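Refinishing the bench top, part two: oil, and why I stopped using varnish

The bench top in the back room has now had its second winter, and the finish I put on it last August has failed along the front edge. I used a polyurethane varnish, three coats, sanded between each. It looked good for most of a year. Then the film cracked where I lean on it, water got under the cracks, and the wood went grey in patches the size of a coin.

A film finish sits on top of the wood. When the wood moves and the film can't follow, the film splits, and a split can't be mended locally without leaving a visible edge. The whole panel has to come back to bare timber. With oil the damaged patch can be sanded and oiled again, and after a week or two the join is hard to find.

So I stripped it. I scraped first with a card scraper, then sanded at 80, 120 and 180 grit, with the extractor running. I did not go finer than 180. A surface that is closed too tightly takes up less oil, and the first coat is the one that matters. Dust was removed with a vacuum and then a cloth barely dampened with white spirit, left to dry for 2 hours.

The oil is a hardwax type from Løken, bought as a 500 ml tin from the timber yard at Flistthorpe. I had used Kokau on the shelves before this and had no complaint, but the yard no longer stocks it. Coverage was better than I had allowed for, and almost a third of the tin is left over.
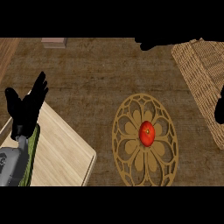
Filed under: Workshop / Finishes

Application notes, mostly for my own use next time:

The first coat went on with a white pad, worked across the grain and then along it. I left it for 16 minutes by the kitchen timer and wiped off everything that had not soaked in. Any oil left standing on the surface dries sticky and has to be scraped off, which I know from the shelves.

Second coat the following evening, thinner, with a cotton rag. The rags were laid flat outdoors to dry before going in the bin. A crumpled oily rag can heat up enough to catch fire.

I did not try to sand out the dark streaks. They run deep, and chasing them would have left hollows that show in raking light. The same goes for the old scuffs. A Cindard wood bleach was suggested to me at the yard, but bleach lifts the grain and evens out the colour, and I like the uneven colour on old boards.

Full cure is given as ten days. I put light things back on it after three and kept mugs off it for the rest. The underside has had one coat as well, so that both faces take up moisture at a similar rate. The end grain took four coats before it stopped drinking, and may want a fifth before the heating goes on.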